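Workshop Notebook, Surfaces and Finishes Section
Entry for 18th January

Subject: stain and etch trials on sealed stone samples, second round

Purpose. The first round left open whether the Previtz sealer should be applied in one heavy coat or two light ones. The supplier's sheet allows both. The present round compares the two methods on offcuts from the same slab, with an unsealed control, so that the section can issue one instruction to the fitting crews.

Samples. Offcuts are marble from the Aranda yard, lot 724, honed on one face. Each was washed with plain water, wiped, and left on the drying rack overnight. The rack near the loading door was not used. Pieces stored there in the first round took the sealer unevenly, and the cold floor is the likely cause, although this was not tested.

Preparation. Edges were masked with paper tape. The heavy coat was poured and spread with a foam pad, left for the stated time, and buffed with a cotton cloth. The light coats were wiped on, with a full rest between the first and the second. One light-coat piece was buffed too early and shows a faint haze along one side. It has been kept in the set and marked H on the back.

Stain agents. Coffee, red wine, turmeric in oil, and lemon juice. All four were applied by dropper under a watch glass. The lemon juice is included for etching only, as no sealer of this type claims to prevent it, and colleagues are asked not to record etch marks as stain failures. This error appears twice in the notes from the first round and has been corrected in the margin.

Observations.
Coffee: no mark on either sealed set after wiping. A tan ring remains on the control.
Red wine: faint pink on the heavy-coat pieces, visible only under the raking lamp. Nothing on the light-coat pieces, including H.
Turmeric: yellow on everything. The light-coat pieces are somewhat paler. A poultice has been applied and the result will be read at the next session.
Lemon: dull spot on all pieces, as expected. Repolishing with the 2000 grit pad brought back most of the surface on one piece. The honed finish is now noticeably shinier at that point than around it, so this pad should not be used on honed work.

Water drop test. Drops stood well on both sealed sets. The heavy-coat pieces had a slightly tacky feel at the corners, where product had pooled under the tape. This would be a nuisance at sink cutouts.

Provisional finding. Two light coats are preferred. The instruction will not be issued until the poultice result is in and the Drorum cleaner has been tried on the same pieces. The Nalel account has asked for the wording in advance and may be given the draft, marked as such.

Scope. The finding applies to marble only. White quartz counters remain under the separate care note and are not to be sealed. 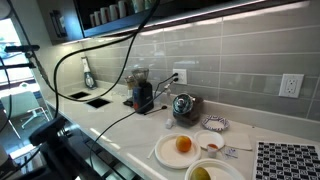

Outstanding items

Read the poultice on the turmeric pieces. Photograph under the raking lamp before and after rinsing.

Replace the dropper bulbs. The wine dropper leaks when held at an angle and the dose on the last control piece is doubtful.

Relabel shelf 122. The old lot cards are still in place and do not match what is stored there.

Order cotton cloths. The blue ones shed.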